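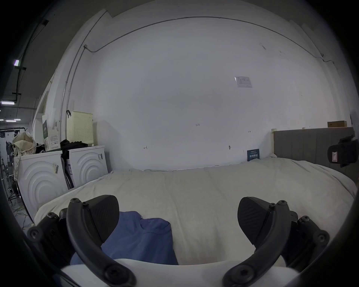 A blue garment left on the bed, gray headboard beyond.

Section 6. Fitting the Pukidari heated mattress pad

I wrote this section after fitting my third Pukidari pad, which went a lot better than my first one! The leaflet in the box is fine on the electrical stuff but skips most of the fiddly bits, so read both. You'll want a clear mattress and maybe half an hour.

What should be in the box

The pad, two hand controllers (one on the single-size pad), the power unit, a gray connecting lead and the leaflet. Mine came with a spare fuse taped inside the lid and I nearly threw it out with the cardboard. The order number for a replacement lead is 159, and you get it from Cisard, who handle all the spares.

Before you start

Strip the bed right down to the mattress. If the pad has been in a cold garage or a delivery van, unroll it and let it come up to room temperature before you bend it much. The wires inside are stiff when they're cold.

CAUTION: Don't use the pad on a waterbed, an adjustable bed or a crib. Don't use pins anywhere on it, ever.

Laying the pad

1. Unroll the pad with the printed side up. The socket end goes at the foot of the bed. I had mine at the head for a whole winter and kept whacking the plug with my elbow.

2. Pull the elastic skirt over one bottom corner, then the corner diagonally opposite, then the other two.

3. Smooth it from the middle out with flat hands. You're feeling for folds, and you need to get rid of every single one, even the small ones. A fold can make a hot spot.

4. Put your ordinary sheet over the top. One layer is plenty. I tried it under a thick quilted topper too and could barely feel any heat.

NOTE: A few wrinkles in the top sheet are no trouble. It's only the pad itself that has to lie flat.

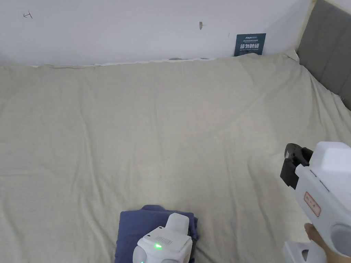
Sheet spread across to the wall side, headboard at upper right.

Plugging in

5. Push the connecting lead into the socket on the pad until it clicks. It takes more of a shove than you'd think.

6. Run the lead down the end of the bed and along the floor to the power unit. Keep it out from under the bed legs (El Idrissi frames have wide feet that love to sit on cables, ask me how I know).

7. Plug the power unit straight into the wall outlet. No extension cords.

8. Turn each controller to 2 and leave it for ten minutes. Slide your hand under the sheet on both sides. If one side is cold, swap the controllers over. Cold spot moved? It's the controller. Cold spot stayed put? It's the pad or the lead, and you should stop and call Cisard.

CAUTION: If you smell anything hot or see a brown mark on the pad, unplug it at the wall and don't use it again.

Putting it away

Unplug everything and let the pad cool, then roll it loosely. I keep mine in an old Drenton blanket bag on the closet shelf with nothing on top, and it comes out again in November. Washing is in Section 7.

Ida Kramer
Last revised Aug 24, 2020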